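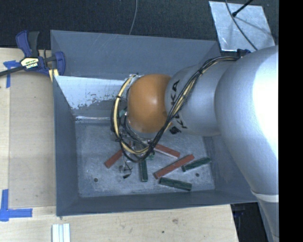 How many examples does a bin-picking system need before it stops making the same mistakes? More than we planned for, and the last few hundred have to be the awkward ones, with blocks against a wall or lying across each other.

April 24, 2024

Started at the usual time. The overnight copy had finished and the totals matched, so I could begin without fixing anything first. The count stood at 1,555 good examples when I sat down. A good example, for us, is one attempt with a picture before, the joint record, the gripper record, a picture after, and a label that two people agree on. Anything missing one of those goes in the other folder, and the other folder is getting large.

The target for today was 260. I wrote it on the pad and set up the first batch.

We are still on the red and green blocks. I had hoped to be on mixed parts by now, but Gert wants the blocks done properly and he is right about that. The blocks are easy to see and hard enough to pick. They are long and narrow, so the angle matters. If the fingers come in ten degrees wrong they touch one end first, the block turns, and the attempt is a miss even though the picture looked fine. With cubes we would never have learned that the angle guess was weak.

The arm ran well in the morning. I checked the zero position against the tape on the table, checked the clamp, and wiped the inside of the bin. The bin has a lot of scratches now, and I asked Gert again whether we should paint it. He said to leave it. The system has to learn that a scratch isn't an edge, and it won't learn that from a clean bin. I wrote this down last time he said it too, so I suppose I should stop asking.

The first 40 attempts were all single picks from a spread layout. I tip the blocks in, stir them once with the stick, and take my hand out. I don't arrange them. In November, when we first began, I was arranging them without meaning to. I would drop a block and then nudge it away from the wall, and after a few weeks the set had hardly any blocks near a wall. The model we trained on that set was no good near walls and we lost a long time looking for the cause in the wrong place. Now the rule is one stir and hands out, and if they land badly then they land badly.

Misses are kept. I have to say this to every new person at Wosstead, and I had to say it on the phone this morning to the one from Numdale who is going to be using our data. He asked for the set with the failures taken out. I told him he could filter them himself by the label, but that I would send the whole thing. A set with only good picks in it has nothing to say about where a pick goes wrong. He said he would think about it. He also asked for the pictures at half size. I said fine to that.

Mid-morning we had some trouble with the cable bundle. When the wrist turns far over to the left, the loop swings low on that side and gets between the camera and the blocks. The before picture isn't affected, as that one is taken with the arm parked. The pictures during the approach are. Part of a block goes missing behind the cables, and the tracker sometimes decides it is two short blocks. I looked at this for half an hour. There are two things to try. One is to add another tie and pull the loop in, but then there is less slack when the wrist goes the other way, and I don't want to pull a connector out. The other is to leave it and mark those stretches as blocked. I went with marking them for now. I put a flag column in the log and went back over this morning's runs to fill it in. That took until lunch.

Lunch was soup. Called the garage about the car and they have no part yet.

After lunch Gert came in and we did the label check together. We do this on a sample and not on everything. I label, he labels, neither looks at the other's, and then we compare. Most of it agrees. The ones that don't are nearly always the same kind: the gripper lifts a block, holds it for a moment, and it slides out before the arm is clear of the bin. I had been calling that a miss. He had been calling it a weak grip. We talked it over and made it a third label, "lifted and lost." This means going back through the old ones. I can search for them by the gripper record, where the fingers close on something and later close the rest of the way, so I won't have to watch everything. I'd guess it is two evenings of work. I put it on the list.

Gert also thinks we have too few examples of two blocks lying side by side and touching. The system sees one wide block there and tries to grab both. Sometimes it does get both. He wants that counted as a miss, as the job is to bring out one. I said that for the Kekana job they don't care if two come out together, they have a shaker further on that sorts it. We agreed to record the number lifted and let each user decide what it means. I should have thought of that column at the start. Most of the work in this project has been adding columns I should have thought of at the start.

The afternoon batch was slower. The sun comes round to the window on that side after two and the silver parts of the arm go white in the pictures. I used to pull the blind. Since the meeting last month I leave it up for half the afternoon and pull it for the other half, and the log says which. Exposure is fixed, so the bright patches stay bright. The plain metal strip inside the bin throws some light back too. The color check is the thing I worry about most here. Red is all right under any light we've had. The green is dark, and in shade a green block can come out close to the color of the floor. I ran a short test, same layout with the blind up and then down, and the system put its confidence for the green ones lower with the blind down, though it still found them. I saved both runs in the same folder with a note.

One stop at a quarter past three. The arm went for a block low in the corner and the controller halted it on force. No damage that I could find. I backed it out by hand at slow speed, looked over the fingers and the wiring, pushed on each connector, and ran the check moves twice. Everything read normal. The planner had been given a bin wall a little further out than the real one. I measured again from the tape marks, and the wall was 2 millimeters in from where the file had it. Either the bin moved a bit when I wiped it or the file has been wrong for a while. I changed the file and tightened the clamp. Then I made a note to measure each morning and not only when something hits. The attempts from before the stop are still good, as the pictures and the joint record don't depend on that file. I checked this twice because I didn't want to lose the day.

By five I had reached the number. It came out at 260 on the nose, only because I stopped there. The Drustia people sent their new grasp scorer in the afternoon, and I let it run over the day's before pictures without moving the arm, just to see what it would have chosen. It likes the middle of the block every time. That is sensible when the block is out in the open. When one end is under another block the middle is a poor choice, and it picks the middle anyway. I sent them a few of those pictures and said we have plenty more if they want them. I didn't hear back before I left.

Something I want to remember for the write-up: the share of good picks has been going down for two weeks, and this looks bad on the chart. It isn't the model getting worse. I have been choosing harder layouts on purpose, fuller bins and deeper corners, since the easy ones add very little now. Anyone reading the chart without the notes will get the wrong idea. I need to draw one line for easy and one for hard. Gert said to put the layout type in the file name as well. The file names are already too long, but all right.

Copied everything to the second drive. Parked the arm, power off, blind down, lights off. Took the stick home by mistake in my coat pocket, and found it on the bus.

For tomorrow: measure the bin first. Touching pairs, as many as I can get before lunch, still one stir and hands out, so I may need to put more blocks in to make it happen more often. Start the search for lifted and lost. Send Numdale the half-size set with the failures in it. Ask about longer ties. Bring the stick back.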